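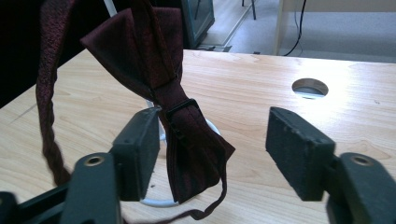
The Pre-Tied Bow Tie and Its Keepers

The formal wear room at Daly opens at 8 in the morning, an hour before the fitting floor, and the first work of the day is done at a long table. Shirts have already gone to the press. Jackets hang by size along the wall. What reaches the table are the small things: cuff links, studs, pocket squares, cummerbunds and, in greater number than anything else, bow ties.

Daly has rented and sold evening clothes in Urnton for 55 years. Its current inventory includes 1439 bow ties, most of them black, with a growing share in burgundy, bottle green and navy. Each is inspected on its return, whether it has been worn for a full evening or has come back still folded in its envelope.

"Customers think of the tie last, and they pack it last," said Zarmeena Chaudhry, who has managed the accessories department for nine years. "It travels in a pocket, a shoe or the bottom of a suitcase. We assume that every one of them needs attention."

The great majority of the ties are pre-tied. The bow is formed and stitched by the maker, and the wearer has only to pass the neck strap under the collar, fasten it and set the length with a small slider. Among collectors and some tailors, this type has long been held in low regard. The self-tie bow, with its slight unevenness, is taken as proof that the wearer has learned to make the knot. Ms. Chaudhry does not share this view. A well-made pre-tied bow, she said, has folds of its own, and a textured cloth will catch the light differently in each of them.

The demand for dark red is recent. Until a few years ago, Daly carried burgundy ties only for school choirs and one hotel dining room. The color is now requested for weddings from October through February, and the department ordered 300 additional pieces to meet the need. Akihiko Ebihara, the buyer responsible for the order, compared samples under three kinds of lamp before choosing a cloth.

"Burgundy is difficult," Mr. Ebihara said. "In a showroom it is red. In a ballroom it can be brown. A fine woven pattern helps, as the surface has some life in it even when the light is poor."

The care of the ties follows a written procedure, revised last year by Fergal Phelan, who supervises cleaning and repair. A tie is first unfastened and held by the strap so that the bow hangs freely. Twists in the strap are worked out by hand, from the slider toward the ends. A band that has been wound tightly in a pocket may keep its turns for days, and pulling it straight under tension only strains the stitching where it meets the bow.

Creases in the bow itself are treated with steam, never with the flat of an iron. The wings are opened with the fingers while the cloth is warm, and the tie is then left on a peg for 60 minutes. Mr. Phelan considers this last step the most frequently neglected. New employees tend to return a tie to its box as soon as it looks presentable, and the folds come back by the afternoon.

The slider receives its own inspection. It must move along the strap with light resistance and remain where it is placed. When it slips, the usual remedy is to rethread it; a cracked one is cut away and replaced from a drawer of spares. Metal sliders were standard at Daly until the late 1990s. They lasted longer, but they marked white collars, and plastic has been preferred since.

Storage is a matter on which the staff do not entirely agree. Mr. Phelan favors hanging, which keeps the strap straight. Ms. Chaudhry prefers shallow trays, where the wings are less likely to be crushed by a passing sleeve. At present the rental stock hangs and the retail stock lies flat — an arrangement that was intended to last one season and has now lasted four.

For those who keep a single bow tie at home, the department's advice is brief. Undo the fastening before removing the tie; do not pull it over the head. Let it hang overnight. Leave the slider at the wearer's own setting, and store the tie away from direct sun, which fades dark red sooner than black. Wine and gravy should be blotted and left for a cleaner.

Rental ties at Daly are due back by noon on the second day after the event. The accessories counter accepts repairs on customers' own ties throughout the year.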